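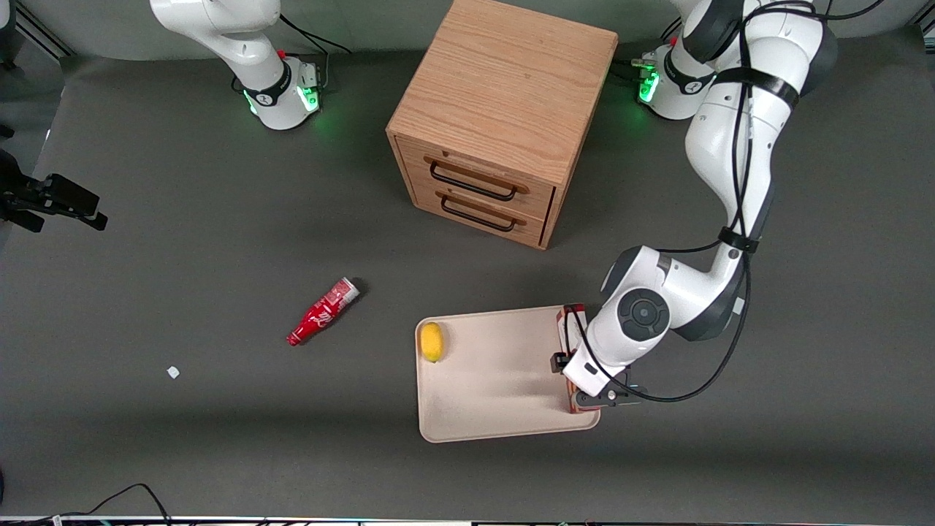

*Two white arms at the back of a gray table.*

The Pavow had 136 seats and one print of a 1988 cartoon about a lost goose. The projectionist threaded it at six, as usual. Skorari had bought the rights in April and wanted every old copy sent back before the remake opened.

She ran it anyway — one last show, no posters. Four people came. When the goose found the river, a man in the back row said the line out loud with it. She boxed the reels after that and wrote the wrong address on the label.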